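Product Review: Curklow Modular Control Board
Reviewed for the Tratent Equipment Library by Ineke Nijs

The Curklow board is a set of interlocking panels that join at the edges in the manner of a jigsaw puzzle. Each panel carries one type of control, and the panels may be arranged in whatever order the user prefers. The library acquired one set in March for its loan collection and has since received several requests for an assessment.

Assembly is straightforward. The tabs fit firmly, and a first-time user should expect to press hard along the seams. Once joined, the board can be lifted in one piece, although the library recommends supporting it from beneath. The assembled set weighs 725 grams. Border pieces are supplied for finishing the outer edge. They are optional, but without them the exposed tabs tend to catch on sleeves and bag linings.

The slider module is the strongest part of the set. The knobs are white with a blue triangle that serves as a pointer, and the scale printed on the dark strip runs from 1 to 5 in numerals large enough to be read at arm's length. Travel is smooth, with slightly more resistance near the low end.
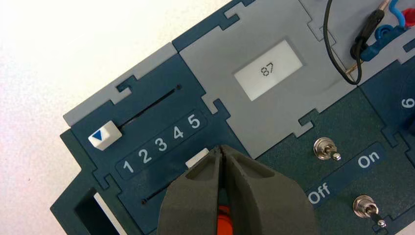 The display module is less satisfactory. Its digits are thin, and under strong overhead lighting the pale screen offers limited contrast. The light gray housing also shows scuffs sooner than the navy panels do. The chrome toggle switches, by comparison, have a positive action and held up well through nearly 800 operations in our bench check.

The printed guide, at 122 pages, is longer than necessary and lacks an index. Borrowers may prefer the short summary prepared by Martens, which is kept with the set.

The Curklow board is recommended for loan and classroom use. Institutions that need a brighter display should also consider the Edonine range before ordering.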